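Workshop notebook, Tuesday, late afternoon

Visitor guide for Rumamlow, second pass. Still no agreement on what belongs in the "things to do" section, and I am less convinced by the list than I was last week.

Went through the comment cards first. 204 in the box, of which 71 name an actual place. The rest say "lovely" or "nice day out" and can't be used for anything. Of the 71, far too many name the Wunwood market, and I don't trust that. The cards were handed out at the Wunwood market. Of course people standing in a market say they like the market.

Rastwood: the old claim in the guide is that the woodland walk takes 30 minutes. Did it on Saturday at a normal pace, dry ground, no dog, no children, and was nowhere near the end when the half hour was up. Either the path has been rerouted or whoever wrote it was timing the stretch from the car park to the café. Marked as wrong. Don't carry the figure over.

Also "stunning views". There is one view, from the second gate, and it is of the reservoir wall. It's fine. I've written "view of the reservoir" and someone can argue with me.

Shi (noodle place behind the station) gets good remarks from people who went at lunch and poor ones from people who went after eight. The guide has it under "evenings". Moved to lunch until somebody eats there at night and comes back pleased. The sign outside still gives last year's hours.

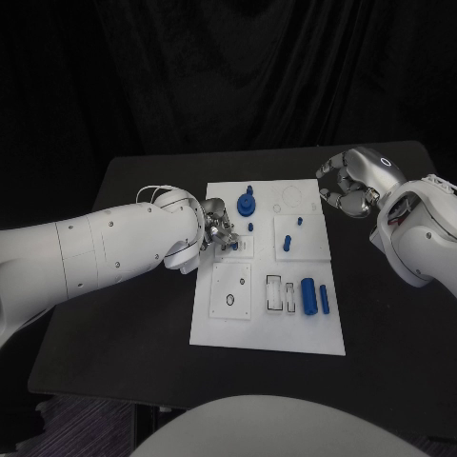
Fadi Rawashdeh disagrees about the market. His note, copied in as he left it: you're throwing out good cards along with bad ones. Plenty of those people named a stall, or what they bought, and that's worth more than a tick next to a museum they walked past. Count the ones with a detail in and drop the others. And Shi was perfectly all right at nine when I went, though they were out of the dumplings.

Fair on the stalls, up to a point. I'll sort the market cards again using his rule and see what's left. Not moving Shi on the strength of one dinner without dumplings.

The museum: the leaflet says 800 objects on show. I asked at the desk and was told that's the whole collection, most of it in the store. So a visitor reading our guide would be expecting a good deal more than two rooms. Take the number out. The two rooms are worth an hour if you like clocks, and I would say exactly that, clocks included, so the rest can stay away.

Boat hire: rang twice, no answer. Leave out for now. The last edition listed it with a phone number and no opening days, and I suspect it was copied from the edition before.

To do
- re-sort market cards (Fadi's rule)
- walk Rastwood again from the far end, with a watch
- ask Shi for current hours, in writing if possible
- hand out the next cards at the station and the library as well
- find out who wrote "a hidden gem" four times on one page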